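Fledberg Kids
Home | Colors | Make | Ask Us

Why does red look so bright?

Light is a mix of colors. When it lands on something red, most of the other colors soak in and the red bounces back to your eyes. A deep red, like crimson or scarlet, stands out next to dark things -- black most of all.

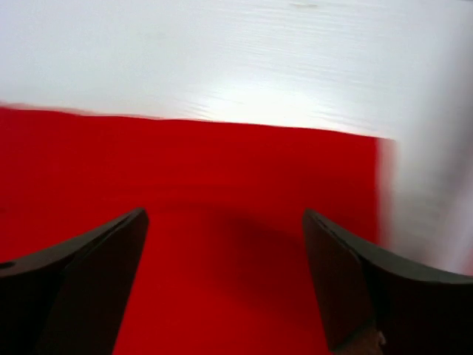
Does red look the same in the dark?
In very dim light, red things look dark gray or black.

Related
Why is the sky blue?
Mixing paint with Ankica Stojanović
10 colors to find on Saturday

Contact | © Fledberg Kids | Back to top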